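"It just didn't let go": Meron Tilahun on the laundry arm fault

2021-06-12

Meron Tilahun is late, and eating a sandwich. She runs testing at Celtham, where the laundry arm has been back at work for 2 days after the grip fault that stopped everything.

So what happened? "It didn't let go. That's the whole fault, really. Fingers close on a sleeve, arm goes into the drum, told to open, says it's opened. It hasn't." The arm then backed out with the shirt still in its grip and the rest of the load wrapped round it. Pulled the machine 30 millimetres across the floor before Tanvir Navaratnam hit the stop button.

Anyone hurt? No. But Tanvir was standing closer than he should of been, and she doesn't skip over that. "He was inside the line. We all did it. You stop seeing the line after a while."

The cause took longer. First they blamed the fingers, then the cable. Shiela Bautista went through the logs by hand - all 85 runs - and found the open signal was being ticked off when it was sent, not when the fingers had moved. A setting carried over from Barredo, the older arm. "Sixteen runs had a late release in them. 16! We'd watched those and thought, bit slow today."

Was she angry? Long pause. "With myself, yeah. I signed off the settings."

Now the arm has to feel the fingers open before it moves back. If it doesn't, it stays put and beeps. The speed near the door is down aswell, and the stop button has been moved to where you can reach it from outside the line. 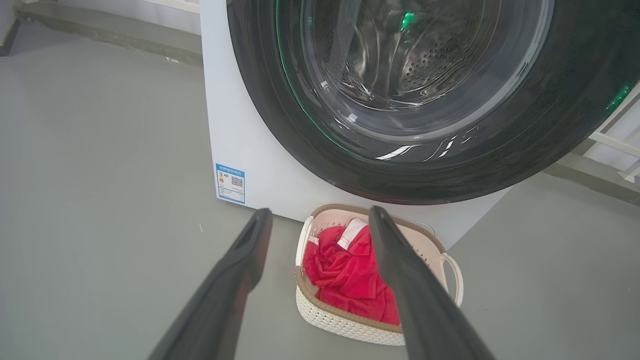
The view from the wrist: fingers apart over the basket, washing machine door behind.

The people upstairs wanted full loads again by July. Tilahun has said no to that, twice. Single items only for now, someone watching every run. "Basket, drum, let go, back out. Boring. I want it boring."

And the line on the floor? "Repainted. Wider." She's already up, looking for her badge. Tanvir did the painting.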